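Chapter 7
When the Log Says Everything Went Fine

Most books on robot safety begin with a crash. I'd sooner begin with a run that was marked as a success.

Over one December, a teaching lab at Haverford had its two-armed bench robot sort foam letters onto plates. The controller software, Asidier, recorded 391 runs and no faults. Keisha Begay, who was marking the student reports, didn't believe it. She went back through the recordings and found 36 runs in which one arm had entered the other's space without either slowing down. Nothing was hit. The software had a rule for contact and no rule for nearly.

The supplier's reply was that the arms were "inherently safe". Be wary of that phrase. It usually means the arm stops after it has touched something, and it tells you very little about what the gripper is holding or where your hand is at the time.
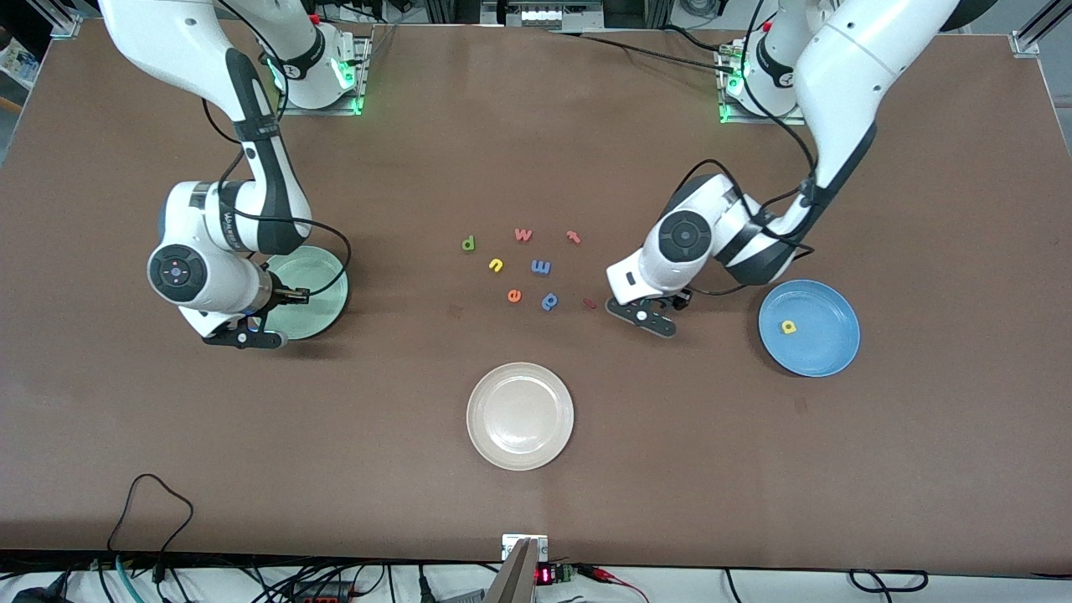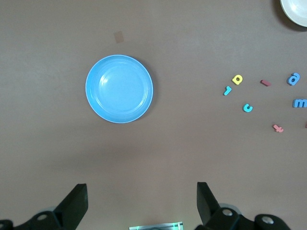 Figure 7.1 Letter sorting, two views of the bench.

Prasanna Munshi, who ran the lab, first blamed the students' code. Then he blamed the calibration, and there he was partly right – one arm's idea of where the table was had drifted, and the drift had been logged as normal wear. Neither answer explains why a green light stayed green through all 36 runs. A status light reports what the controller has been told to check. We will come back to this in Section 7.3.

Before reading on, write down what you would want a fault log to record for a job like this one. Keep the list. You will probably want to change it by the end of the chapter.

7.1 What counts as a fault?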